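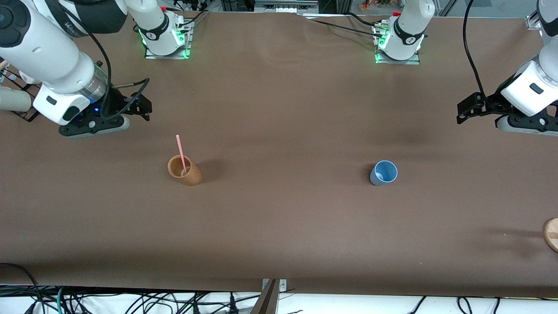
I drove out to the Rellbridge open day expecting to be bored, and I'll say so up front because my brother-in-law reads this page and he's the one who told me to go. I'd seen robots before. Everybody has. You've watched the video with the car doors and the sparks, and then you've watched the other one with the backflip, and after a while it all slides right past you.

So I did the polite thing. I got my visitor sticker, I ate a cookie, I sat through the welcome talk (1,363 people had signed up for the day, they told us, and 1,187 of them had shown up before lunch, and I believe it, I parked in a field). And then I wandered into the Cluston room, mostly for the air conditioning, and stayed in there until my feet hurt.

What they had going was two white arms at a table covered in plain brown paper, with a tan cup and a light blue cup standing on it and a pink straw in the tan one. That was the show! A straw and a couple of cups! The family ahead of me took one look and went off to find the drone cage, and I can't say I blame them, the kid was maybe six.

But here's my opinion, and it's the reason I'm writing this at the kitchen table when I should be mowing. I think that room was the best thing in the building, and I think places that hold open days should do a lot more of it. Danica Hrnčiar was running the table, and she talked to us the way you'd talk to a neighbor over the fence. Somebody asked her if the arms were going to take over restaurants. She laughed and said she'd be happy if they could get a straw from one cup to another without knocking anything over, and then she said a straw is a rotten thing to pick up. It's light, it leans, it rolls around the rim, and if you squeeze too hard you've got a flat straw. I had never once in my life thought about that. I've been picking up straws since I was in a booster seat.

I went home and tried it with a pair of kitchen tongs in each hand. Go ahead, try it. I'll wait.

Compare that with the Kodport hall across the way, where everything was behind glass with music playing. A big arm swung a big box onto a big stack, the lights went purple, people clapped. It was fine. I clapped too. But I couldn't have told you afterward what was hard about any of it, and when I asked the young man in the polo shirt, he gave me a brochure. I've still got the brochure. It has the word "seamless" on it 2 times on the front page alone.

Now, the fair argument against me is that a slick demonstration gets people in the door, and slow ones don't. I get that. My friend who works over at Geum says they tried a quiet demo back in January, just an arm and a table and somebody to answer questions, and most folks gave it half a minute. Maybe you need the purple lights out front. Fine, keep them. I'd only ask for a few chairs in the other room, and a sign telling people it's worth sitting down.

And leave the mess in, please. There were black cables all over the place in there, hanging off the arms and tangled along the near side of the table, and I liked the whole business better for it. It looked like my garage. It looked like people were in the middle of something and had let us come in anyway.

If Rellbridge does it again next summer I'm bringing my granddaughter, who is nine and asks better questions than I do. We'll skip the welcome talk. The cookies were oatmeal, by the way, and they were by the back stairs.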